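Goodall opens textile repair and reuse service to households in Harov

Goodall, the household goods reuse company, is extending its textile repair and reuse service to homes across Harov from March. Residents will be able to book a doorstep collection of clothing, knitwear and household linen, and choose whether each item is mended and returned or passed on for resale.

The service has been running in Porumow, where over 1000 households have used it. Knitwear has made up the largest share of what people send in, followed by children's coats and bed linen.

"People hold on to a jumper with a hole in the elbow for years because they don't know where to take it," said Jocelyn Cormier, managing director of Goodall. "We want sending it off to be as easy as ordering a new one."

Customers fill a box at home and book a slot online or by phone. Each box can hold mending, resale items or a mix of the two, provided the mending is bagged and labelled. Boxes are taken to the company's workroom on the Nitura estate, where items are sorted, washed and checked.

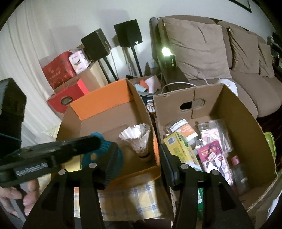 Knitted fabric and open cardboard boxes on a living room floor.

Mending is charged by the item, with prices starting at £5 for a seam or a small darn. Customers are sent a quote before any work begins and can turn it down, in which case the item is returned with the next delivery — there is no charge for this. Most repairs will be returned within 10 working days.

Items given for resale will be sold through the Goodall shop in Porumow and at a second shop due to open in Harov later in the year. Textiles that cannot be worn again are sent for fibre recycling.

The Harov team will be led by Marietjie Gumede, who set up the Porumow workroom. Two trainee menders, Keabetswe Mofokeng and Lizelle Sithole, have joined her.

"Hand knits take the most time," said Gumede. "Matching the yarn can be slower than the repair, so if you still have a bit of the original wool, put it in the bag."

Bookings for the first collections close at 5pm on Friday. Shoes, duvets and pillows are not accepted.

Media enquiries: Annatjie Xaba, Goodall press office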